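Hirkside open day, quick notes before I forget it all

Last updated: September 27, 2024

Went with Lovisa Ljungberg, who drove. Got there late, missed the coffee. Notes below are mostly about the tidying room as that's what I came for.

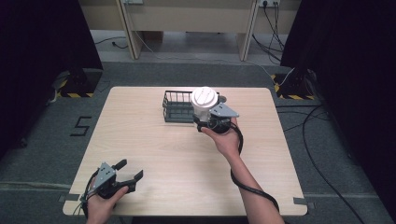 How long does it take to clear a table into a basket?

Depends on who set it up. Lovisa did hers in under two minutes, I took longer, fussing over which way round things should go. Small basket, that was my trouble. You start big and then there's no room for the tall stuff.

Ok so the place. Hirkside is one long building behind the old Brekke warehouse, ground floor, bad signs. Went in the wrong door twice. Room 210 is the tidying room. Grey carpet, pale tables with rounded corners, big numbers in black tape on the floor so you know which station is which. I remember 5 best, stood next to it half the afternoon. Tape is a good idea – stole it for our stockroom already.

Baskets are the low wire kind, black, open sides. Liked those a lot. You can see what's in them without lifting anything out. Downside is small stuff pokes through the grid, pens especially. Round things are a pain too. The white bottle-shaped one with the ridged cap wants to roll if you lay it down, so stand it up in a corner and pack against it. Njål Aasen, who ran the room, puts the round ones in last. I'd have said first. We did not agree and then lunch.

Lunch: soup, flat bread, something with beets. Fine. Ate it standing up in the hallway.

After lunch the Sirkent people had a shelf display next door, mostly boxes with lids. Pricey. Nice lables though. Lovisa bought a set of 21 small dividers and has no drawers for them, as far as I know. Lorovora had a stall too but it was packed up by the time we came round. Shame, wanted to ask about wire trays in a deeper size. Will email.

Things to try at home –
low tray on the table, not the deep bin
tall things at one end
lids facing up so you know what it is
empty it every night, Njål was firm on this

Parking was a mess. Gate code is 1111 for visitors, it's on the board by the entrance anyway, and you still have to wait for somebody to wave you in. Go early. Bathrooms are at the far end past the shelves.

Would I go again, sure. Next one is in May, same building I think. Want to see the kitchen room which was full both times I tried teh door. Lovisa says she's in if someone else drives.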